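## 3. Setting up the Wallner dry cabinet

Written for the Zavbridge tool library by Valdir Toledo. Last checked March 12, 2022.

The booklet in the carton says the cabinet "ends rust for good." Please don't plan around that. It slows rust down on parts that go in clean and dry, and it does very little for parts that don't. Read this section before you read the booklet, and where the two disagree, try it our way first.

"Parts" in this section means bare or plated metal: pressed plates, brackets, bolts, hand tools, blades. Wood and leather belong in section 11.
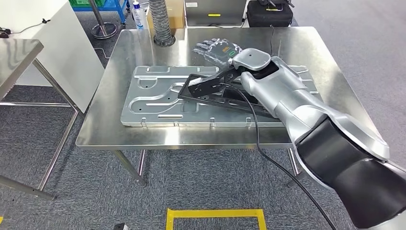
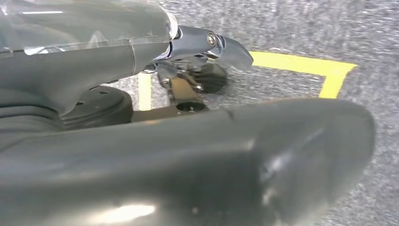 *Fig. 3-1. Metal in two forms. First picture: a pressed plate with embossed channels, holes and slots. Second picture: a bolt head set in the side of a chrome bracket.*

Flat, open surfaces are easy to wipe. Channels, folded tabs, and the gap under a bolt head are where water stays put, so spend your time there. A shiny finish proves nothing about what is going on behind it.

### 3.1 Pick the spot

1. Choose an inside wall. The booklet allows "any dry location," but if you had one of those you wouldn't be buying a cabinet.
2. Keep it off the concrete. Use the four screw-in feet, or two boards if the feet are missing.
3. Leave a hand's width behind the cabinet so the cord doesn't get pinched and you can reach the back vent.
4. Set a level on the top shelf, front to back and then side to side. Turn the feet until the bubble is centered. The door swings open by itself if the cabinet leans forward.

**Caution:** Two people should lift the cabinet. It is top-heavy before the shelves go in. Don't lift it by the door handle.

**Note:** Rasa Grīnberga had hers against an outside wall for a winter and got water beads on the inside of the back panel. The Wallner help line told her this was "normal settling." I have no idea what was supposed to be settling. She moved it to the hallway and the beads stopped.

### 3.2 Fit the shelves and the tray

1. Take the shelves out of their bags. Throw the bags away. Don't keep them to wrap parts in, as they trap damp air.
2. Hook the back edge of each shelf in first, then press down at the front until you feel it drop.
3. Push on every shelf with your palm. If it rocks, one of the hooks has missed its slot. Lift it out and start over.
4. Slide the tray into the bottom runners with the lip facing you.
5. Pour 300 grams of drying beads into the tray and spread them level.

The booklet asks for a full tray. We tried a full tray and a part-filled tray and couldn't tell the readings apart, though the full one certainly used up beads faster. Wallner sells the beads.

**Caution:** Beads are slippery on a hard floor. Sweep up spills before you do anything else. Keep them away from pets and small children.

### 3.3 Check the dial before you trust it

The dial in the door reads humidity. Mine read the same number in the cabinet, on the porch, and in a steamy bathroom.

1. Put the cabinet dial and a second meter side by side on an empty shelf.
2. Close the door and leave it overnight.
3. Write down both readings without opening the door any wider than you need to.
4. If they disagree, go with the second meter and put a piece of tape over the dial.

Any cheap meter will do for this, as long as you have seen its reading move. Faustine Courtois uses a Mametti clip-on meter and likes it. I've had one stick, so tap it before reading.

### 3.4 Get the parts ready

1. Brush off loose dirt. Work along the channels and into the corners with a stiff nylon brush.
2. Wipe with a rag and mineral spirits. Change rags when the first one turns gray.
3. Turn the part over and do the underside. This is the step people skip.
4. Stand the part on edge so anything caught in a fold can run out.
5. Leave it in a warm room until it no longer feels cool to the back of your hand.
6. Put on a thin coat of light oil with a clean rag. If you can see drips, wipe them off.

**Caution:** Mineral spirits catch fire easily. Open a window, wear gloves, and hang used rags outside to dry. Never leave them in a pile.

**Note:** The booklet says oil is "unnecessary with Wallner technology." The technology is a tray of beads and a rubber door seal. Oil the parts.

### 3.5 Load and close

1. Heavy pieces go on the lowest shelf.
2. Leave a finger's gap between parts. Stacked plates hold damp between them and scratch each other as well.
3. Keep parts clear of the back vent.
4. Close the door on a strip of paper and pull. The paper should drag. Repeat at each corner and beside the hinges.
5. If the paper slides out freely, loosen the hinge screws, push the door toward the cabinet, and tighten them again.

### 3.6 The first two weeks

Check the second meter every day for 14 days, at the same hour if you can manage it. One good reading on the first evening means little. The number should drop, then hold, with a small bump each time you open the door.

| What you find | Try this |
|---|---|
| Number never drops | Repeat the paper test, then change the beads |
| Number drops, then creeps back up | Dry the beads in a low oven, following the bead packet |
| Orange specks on one part only | Take it out and redo 3.4, underside included |
| Orange specks on everything | Move the cabinet |
| Strong oil smell | Wipe the parts down, as the coat is too thick |

The color-changing beads are meant to turn pink when they're spent. Aparecida Vasconcelos has had a batch stay blue well after the meter said otherwise. Go by the meter.

Spare door seals are kept at the Farkasville branch. Ask for the long one and trim it to fit.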